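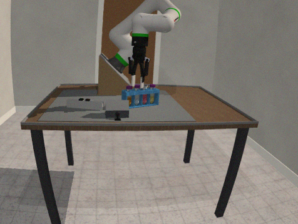 ## 7. Recovering from a missed tube grip

Use this section when the arm stops over the rack and the Gurketti panel shows fault 56, "grip not confirmed." It applies to the simulated tube cell as well as the real Doltier cell. The steps are the same in both, except where a note says otherwise.

Fault 56 means the fingers were told to close on a cap and the expected finger width was not reached. The program pauses with the gripper where it was and holds the last commanded position.

**CAUTION:** On the real cell, do not reach between the fingers and the rack while the fault is active. A paused arm is still powered. Press the stop button first.

1. Write down the fault number and the tube position from the panel. The log is cleared on restart.
2. Set the speed limit to 2 percent.
3. Select **Open gripper** and wait for the open signal.
4. Raise the gripper straight up 200 mm. Do not rotate the wrist during this move - the fingers can catch the next cap.
5. Check that every tube is still in the rack and every cap is on. If a cap is loose, go to section 9.
6. Compare the rack position on the mat with the position stored in the program.

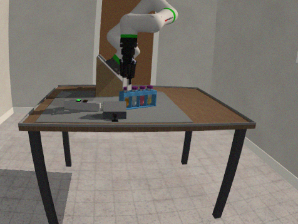

*Page last changed: January*

The fingers are just above the leftmost cap. From this height, check the approach from the front and again from the side. A gripper that looks centered from one side can still be off in the other direction.

7. If the rack has shifted, run **Locate rack** and save the new position. Do not correct single tube positions by hand.
8. Restart from the tube you wrote down in step 1.

**Note:** In simulation, a reset puts the rack back at its stored position and hides the cause of the fault. Save the state before you reset.

**Note:** Files made with the older Kedier exporter may load with the wrong finger width. Open the gripper settings and check that the closing limit reads 91.

If fault 56 comes back at the same tube, stop and send the saved state and the log to Urbańczyk support. Do not raise the grip force to get past it.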